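The case for a kitchen that smells of wet bamboo

By Chrysoula Kokkinos
3 May 2022 | 2 min read

My brother-in-law owns a Lekance, a benchtop steam oven the size of a bar fridge. It cost him $798 and it has 90 programs, one of which is called Gentle Fish. He has used two of them. The rest of the time it beeps at him to be descaled, and he descales it, grimly, like a man bathing somebody else's dog.

I steam things in a bamboo basket. You put it over a pot of boiling water and put the lid on. That is the program.

I realise people who own bamboo steamers can be tiresome about it. We talk about the lid breathing. We say "patina" when we mean a stain from last winter's pork buns. Dionysis Vrettos, who has eaten at my place most fortnights for years and has never once brought wine, maintains that the things are mouldy by design and that I am poisoning him slowly. Perhaps. He keeps coming back for seconds.

But consider what the basket asks of you. It wants a rinse and somewhere to dry out. It doesn't want detergent, a firmware update or its own power point. When it finally splits you can put it in the garden and grow parsley in it, an afterlife not offered to owners of the Lekance.

What I'd really defend is the floor of the thing, those slats with gaps between them. Every dumpling I have ever lost has been lost there, welded on by its own skin, and I've come to respect that.
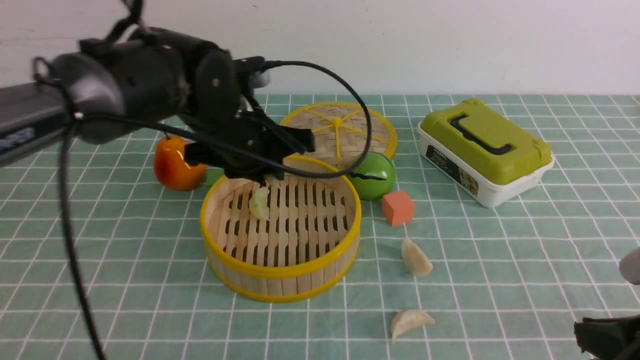
You learn to line it. Cabbage leaves are best, baking paper will do, and the silicone mats they sell for $98 a set at a certain homewares shop are for people who have already bought the oven. If you forget, you eat the torn ones yourself, standing at the stove, and carry the good ones out to the table as though there had only ever been that many.

My brother-in-law has offered me his Lekance when he upgrades in July. I've told him I haven't got the bench space.

We use cookies to improve your reading experience. Accept | Manage settings

© Ovora. Contact us | Back to top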